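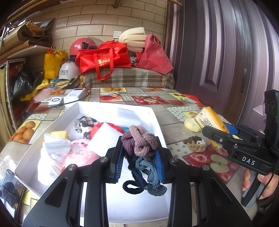

The small stuff: sorting soft odds and ends at the kitchen table

Every February I say the same thing in this newsletter, and I'm going to say it again because it works so well: leave the closets alone and start with the soft little things. Hair ties, scrunchies, small plush toys, sponges, cloths, bits of packing. They take up almost no room one at a time, and then you open a drawer and it won't close!

I did mine on the kitchen table, on the fruit tablecloth (apples, oranges, cherries, the whole orchard), with one shallow white box. The box is the entire method, really. Everything soft that had drifted into the wrong room went into it, and I gave myself 90 minutes to get to the bottom.

Hair ties first

I love starting here. The knotted fabric kind are wonderful to wear and terrible to store, as they grab hold of each other and come out of the box in one lump. Mine were mauve, purple, teal, a sort of grey-blue and black, all tangled up together. Lift the whole bundle out at once and put it down somewhere clear. Then find one loop that moves freely and work outward from it. Pulling from both ends only makes the knot smaller and meaner.

Once they're apart, stretch each one. If it springs back, keep it. If it stays long and sad, let it go. The keepers can go over a cardboard tube, a bottle neck, or the hook on the back of the bathroom door. I've tried all three and the tube wins for me - you can see every color and grab one with your eyes half shut at six in the morning.

Scrunchies get their own spot. They're bulkier, they hide the thin ties underneath, and the patterned ones deserve to be seen anyway.

Plush toys, the tiny ones

A reader from Purnildale, Eyerusalem Feyisa, wrote in last year with an idea I have borrowed ever since. She gives the palm-sized plush a box no bigger than a loaf of bread, and when the lid won't shut, her kids pick who moves on to a cousin. There's very little arguing, apparently, and a fair amount of ceremony. One bear got a speech.

I have a pink pig and a red apple with a little face, and neither of them is going anywhere. They do need a wash now and then, though. For small plush I like a bowl of cool water and a drop of mild soap, squeezed through gently, rinsed, then rolled up in a towel and pressed. Check the label first if there still is one. Stand them near an open window until they're dry right through, and turn them over once or twice.

Sponges and cloths

New sponges go under the sink and old ones get one last job before the trash, usually the window tracks. Folded fabric goes back to whichever room it wandered out of. If you can't say which room that is, put it in the rag bag and enjoy how quick that was!

Write on the box if you like, by the way. A pen on the bottom of a plain white tray is a perfectly good label, and you'll see it every time the thing is empty.

Packing foam

My favorite part, and the one I get the most mail about. Those thin white sheets that come wrapped around anything breakable are worth keeping, up to a point. Stand one up on the table and you find out fast whether it has any life left in it. A sheet with some body can go between stacked plates, under a wobbly vase, or around the glass ornaments. A sheet that's torn or crumbling has had its day.

I keep 5 flat sheets behind the baking trays and no more. Years ago I kept every scrap that came into the house, and when we moved to Fendley I found a whole suitcase packed with it. I had moved a suitcase of packing material. In the van. Next to the things we'd wrapped in newspaper. 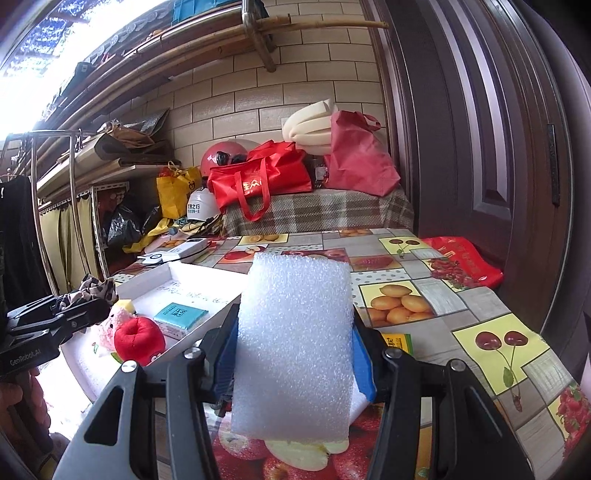

What to do with the leftovers

The swap shelf at the Andik hall is open again, and it's a lovely place for anything clean and small. Plush toys, unopened sponges, boxes with their lids, and hair ties still in their packaging are all welcome. Please put small items in a clear bag so they don't end up scattered along the shelf. Foam sheets go in the tall bin by the side door, where people packing up for a move can help themselves.

Admasu Fabrics will also take clean cotton scraps for the quilting table. Anything bigger than your hand is useful, and they're especially short of reds and yellows right now.

If you try the one-box sort, write and tell me what you found at the bottom. Mine had a button I've been missing since the green coat, and I've already sewn it back on.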